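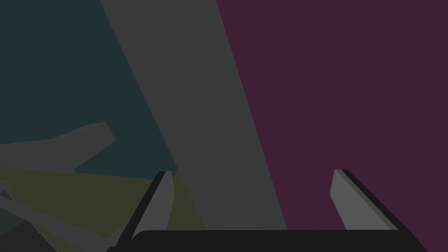 Do we need a full safety check before we have even ordered the robot arm?

A short one, done on paper and in the simulation, because guarding, floor fixings and the air supply all have to be in the same budget request as the arm. The full inspection comes after installation and has its own form.

PRE-PURCHASE SAFETY CHECKLIST – ROBOT CELL, BAY 2
Site: Prorwood, packing hall
Arm and gripper: quoted by Brustska
Guarding: quoted by Viltov
Checked by: Bindu Annamalai
Budget holder: Chandrasekhar Rao
Status: open, to be gone through again on Friday

1. Floor and fixings

1.1 Floor slab suitable for base plate – OK
Comment: Drawings found in the site office. No drains or ducts under the proposed position.

1.2 Anchor bolts included in quote – NO
Comment: Brustska quote the base plate but leave the bolts to us. Add 392 to the installation line.

1.3 Walkway behind the cell kept at 1220 mm – OK
Comment: Only if the pallet rack moves one bay along. Rack move is not costed yet. BA to ask the warehouse.

2. Guarding and access

2.1 Fixed guards on all open sides – PART
Comment: Viltov have priced three sides and assumed the wall does for the fourth. The wall has a hatch in it. Either the hatch is locked off or we pay for the extra panel. CR prefers the panel.

2.2 Interlocked gate – OK
Comment: Key type, same as on the Chacko line, so the spares we hold will fit.

2.3 Emergency stops within reach of operator and at gate – OK
Comment: Two in the quote. Position of the one at the gate to be marked on the drawing before we sign.

2.4 Light curtain at infeed – NOT DECIDED
Comment: Depends on whether parts go in by hand or by conveyor. Keep 3000 in the budget until this is settled. Please don't move it to another line.

3. Gripper and reach

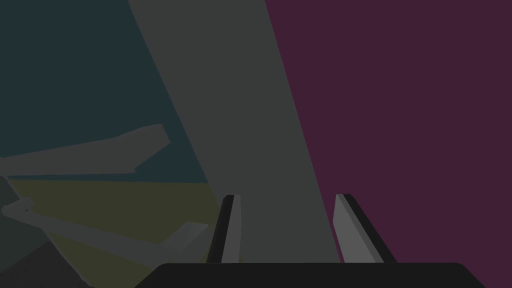 The gripper is the item most likely to change after the order is placed, so it needs its own line in the budget and its own check. We have been pricing the standard parallel fingers, and the question for this section is whether they need anything added before a risk assessment can be signed. In the simulation view the fingers are open with the big grey slab filling the gap behind them, and the palm is much wider than I had allowed for in the clearance sheet. The palm has to go into the reach drawing as well as the fingers. The view has no dimensions on it, so the sizes must come from the supplier's drawing.

3.1 Palm width included in clearance drawing – NO
Comment: Drawing shows fingers only. Sent back to Brustska.

3.2 Gripper holds its load on loss of air – NOT CONFIRMED
Comment: Sales sheet doesn't say. Asked for it in writing. If the answer is no, we need a spring-closed version and a new price.

3.3 Finger pads replaceable on site – OK
Comment: Spare set to be ordered with the arm. Put under consumables – last time it was left out and had to go through as a separate order.

3.4 Pinch points between fingers and fixed surfaces assessed – PART
Comment: Done for the pick position. Not done for the place position.

4. Services

4.1 Isolator within sight of the cell – OK

4.2 Air supply with lockable dump valve – NO
Comment: Existing drop has a plain valve. Maintenance can fit the right one but the part is ours to buy.

4.3 Lighting adequate for cleaning and setting – OK
Comment: Checked at the start of the late shift.

5. People and paperwork

5.1 Training places in the quote – PART
Comment: Two places included. We need one for nights as well.

5.2 Supplier to provide conformity documents before final payment – OK
Comment: Written into the terms by CR.

5.3 Date for inspection after installation – OPEN
Comment: Supplier offers April. Can't be fixed until 2.1 and 3.2 are answered.

Held items: 2.1, 3.1, 3.2, 4.2. No purchase order to be raised while any of these is open.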